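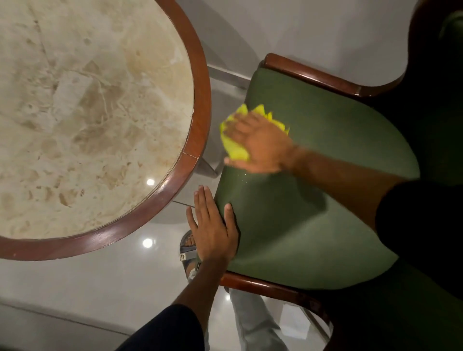 布面的椅子到底用干布擦还是湿布擦？先干后潮，布拧到滴不出水为止，擦完别马上坐。

就这么一句话其实可以结束了，但我还是写长一点，因为上次写大理石那篇底下好多人问椅子怎么办。赶时间，想到哪写到哪，错字见谅。

绿色的扶手椅，木框，配一张圆的大理石小桌。茶水、饼干渣、胳膊肘，全往这两样东西上招呼。十月一到家里人就多，窗也不怎么开，灰反而更厉害。不知道为什么。

顺序。先椅子后桌子。我以前反着来，桌面擦得亮亮的，转头一拍坐垫，毛絮全飘回去了，白干。现在是：坐垫、靠背、木扶手，最后才轮到大理石。地砖放最后的最后，拖一遍完事。

黄色那种布，Kurley的，一包4块，洗了不知道多少回还能用。新的时候掉一点毛，先单独过一遍水在用。绿色绒毛沾黄毛很难看，别问我怎么知道的。

坐垫怎么擦：手掌摊平压着布，顺一个方向走，别来回搓。来回搓起球。靠近靠背那条弯缝最藏东西，毛絮、头发、上回还摸出一枚硬币。手指裹着布往里勾，勾不出来就拿旧牙刷。另一只手按住坐垫，不然面料跟着跑，等于没擦。

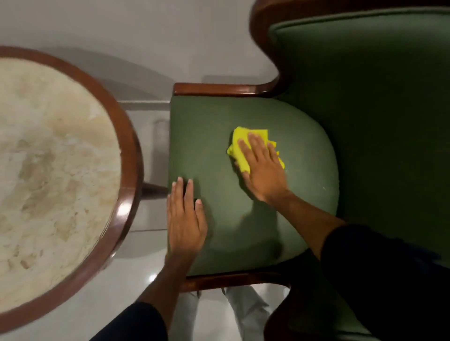

Griet Meijer留言说她从来不拿布直接擦，先用胶带滚筒滚两遍再说，不然细毛只会被压进布纹里，越擦越实。她还说浅色的绿比深色的绿更显脏，她家那把坐垫颜色已经跟靠背不是一个绿了。

滚筒这个我服。试了，确实快。不过滚筒纸我老是撕歪，一撕撕掉半卷，心疼。后来买了Fastgate的，有斜的撕口，好一点点。

颜色不一样这事，我的理解是坐垫磨的，天天坐能不浅吗。有人说是晒的，也可能。反正擦不回来，别使劲，越使劲越花。

木扶手。漆面的，怕水也怕酒精。我用微潮的布带一遍，马上换干布收掉水印。不用打蜡，打了蜡袖子往上一蹭一道印，黑衣服尤其明显。弯的地方慢一点，灰都躲在拐弯底下，从上面看不见，手一摸全是。

大理石。清水，真的清水就行。柠檬、白醋一概不要碰，网上那些小妙招害死人，我有一块杯垫大小的石板就是这么毁的，表面发乌，再也没亮过。咖啡洒了当场吸掉，是吸不是抹。天然的花纹本来就有深有浅，我妈头一回来盯着一块锈色的地方抠了半天，以为是酱油。

桌子木边要是有小裂口，湿布绕开走，水进去了漆会翘。边上的缝用棉签，干的。我问过修家具的Wálter Salazar，他讲小口子别自己拿胶糊，糊上去的颜色永远对不上，等积多了几处一起弄便宜。行吧，那就等。

整套下来用掉2块布，一块潮一块干。顺手的话一壶水开的功夫。不顺手就是一上午，比如中间接电话，比如突然想把桌子脚也擦了（金属的，擦了会上瘾）。

哦对，擦完通风。我一般下午弄，晚上再坐。急着坐的话垫条干毛巾，别拿吹风机热风对着吹，我吹过，布面硬了一小块，到现在摸着还是涩的。

水要出门了先写到这，布还泡在盆里没洗，回来补窗帘那部份。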